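How to Compare a Pension With a 401(k)-Style Plan When You Start a Public Job

Jan 13, 2018

Many state, county and university employers now let new hires pick between a traditional pension and an individual account plan. You usually get one chance to choose, and the form is due soon after your start date. The steps below use a fictitious-free approach: your own numbers, a pencil and an hour at the kitchen table.

Step 1. Find your deadline and your default

Look in the enrollment packet for the last day to choose. Then look for the default plan, the one you get if you send in nothing. Write both at the top of a sheet of paper. If the packet doesn't give them, email the benefits office so that you have the answer in writing.

Step 2. Look up the vesting rules

Vesting is the point at which the employer's share belongs to you. A pension may take 5 years to vest, while an account plan may vest sooner. If you leave before then, you normally get back your own contributions and perhaps some interest. Check whether part-time work counts in full, and whether time with another public employer in the state carries over.

Step 3. Work out the pension

Most pensions use the same formula: years of service, times a percentage called the age factor, times your final average pay. Suppose Trudy Wihongi starts at 34, stays 20 years, and her plan's factor at the age she retires is 2 percent. Her pension would be 40 percent of her final average pay. Run the formula for three lengths of service: the shortest you can picture, the longest, and one in between.

Check how final average pay is figured. Some plans use the highest single year, others the highest three. Many also put a cap on the pay that counts.

Step 4. Work out the account

With a 401(k)-style plan, you and the employer each put in a percentage of pay, and the balance depends on what the investments earn. Add the two percentages and multiply by your monthly pay. If the total comes to $379 a month, enter that in any compound savings calculator, along with your years of service. Use a modest rate of return, then run it again with a lower one. Subtract the fund fees from the rate before you start.

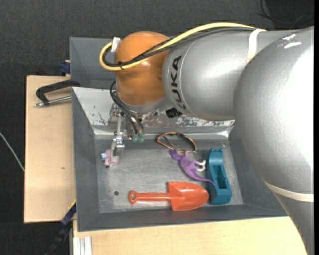
Step 5. Think about how long you will stay

A pension pays best to people who put in a long career with one employer, and the growth is heaviest in the last years. An account builds more evenly and goes with you when you leave. Be realistic about your line of work. A lab technician who looks after specialized equipment may get offers from private companies, and a move after six or seven years would leave a small pension that doesn't start until much later. A school custodian or a county records clerk may see things differently. Ask coworkers how long people in your job tend to stay - their answers are more useful than a national average.

Step 6. Check the extras

- Does the pension have a yearly cost-of-living increase?
- Is there a benefit for a surviving spouse, and what does it take off your monthly check?
- Does either choice affect retiree health coverage?
- Are you covered by Social Security in this job? Some public workers aren't.
- Can you switch plans later, and at what cost?

Step 7. Turn in the form and keep a copy

Fill in the beneficiary section at the same time. Save the confirmation page or ask for a stamped copy, and compare your first two pay stubs with the contribution rate you expected. If the rate is wrong, report it right away. Corrections get harder once a tax year has closed.

Questions about this page can be sent to Shazia Durrani or Khurram Minhas. The worksheet for Steps 3 and 4 will be updated in May.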